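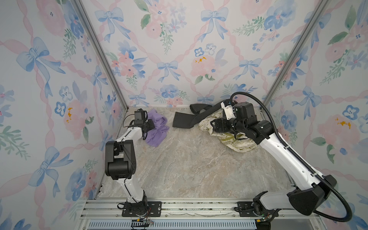 Brekis: a two-arm cell for messing with cloth

README, last touched in February

Hi! This is the repo for Brekis, the two-arm box I've been building in my corner of the shared workshop in Isstead. It picks at piles of clothes and tries to pull them apart into separate things. I put the recordings up too, so this file is half build notes and half data card. Sorry if you only wanted one of them.

What's in the repo

build/ has the cut list for the aluminum rail and the drawing for the mounting plates
teleop/ is the code I use to drive both arms by hand
sotari/ is my little recorder, which saves both wrist views, the overhead view and the joint angles on one clock
episodes/ has the recordings, 53 so far

The box

Both arms bolt to a single rail across the front, each on its own black plate. I started with them on separate pieces of extrusion and they'd drift apart a hair every time I swapped a gripper, so every calibration was garbage by dinner. One rail fixed it. If you copy anything from here, copy that!

The walls are lined with flowery wallpaper, bows and peonies and ribbons everywhere. It's busy on purpose. My earlier recordings all had plain gray walls and the policy I trained on them fell over as soon as I hung a jacket in the background. The floor is a marble-look pattern, and I did worry it would swallow the pale fabrics, but my segmentation copes fine as long as the overhead light is on. Leave that light alone once you've started a batch (ask me how I know). 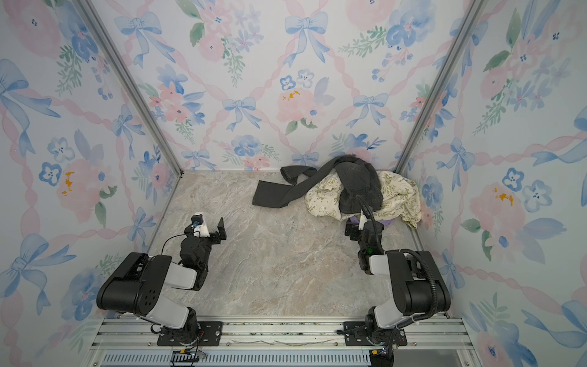
Jeans are the hardest thing in the set by a mile. They're heavy, they drag whatever is under them, and if you grab only the top layer at the hem you tend to get a leg and nothing else. The cream cloth with the green printing is much friendlier, though I wish I'd started with something that had no writing on it. I had a model that was basically reading the print to find its grip point, which was clever and useless. The purple piece is small and likes to hide under everything, so a lot of episodes end with one gripper poking around at the bottom of the pile while the other one waits its turn.

How an episode goes

1. Drop the clothes in from above. No arranging.
2. Home both arms, then start sotari.
3. Pull the pieces apart with whichever arm is closer. Use both if something's tangled.
4. Stop when the pieces are apart, or after 7 minutes, whichever comes first.
5. Type a one-line note. Please really type one, "ok" doesn't help me later.

Failed runs stay in. They have "fail" in the notes column and you can filter them out if you like, but I'd train with them at least once before deciding.

Stuff that will bite you

Cables. The corrugated conduit on the right arm needs a big lazy loop off the base. Mine was too short at first and the wrist would stall on long reaches with no error at all, it just sat there looking thoughtful.

Straps and handles. A grip on a strap looks great right up to the moment you lift, and then the rest of the bag stays on the floor. I label those as failed grips even if the bag came up in the end.

Episode 24 has a gap in the left wrist video. The joint data is fine.

Wrist cameras can get bumped on the walls. I check them before every batch and redo the calibration if the test grid is off by more than 3 pixels.

Who did what

I did the frame, the wiring and most of the driving. Ruba Sayegh wrote the gravity compensation and also rescued me from my first attempt at it. The plates were cut at Obeidat, down the street, from the drawing in build/.

Using it

Code and recordings are free for anything you like, a link back would be nice. If you record more episodes with your own laundry I'd love to add them, so open an issue first and I'll send you the naming rules. Towels especially! I have no towels at all yet.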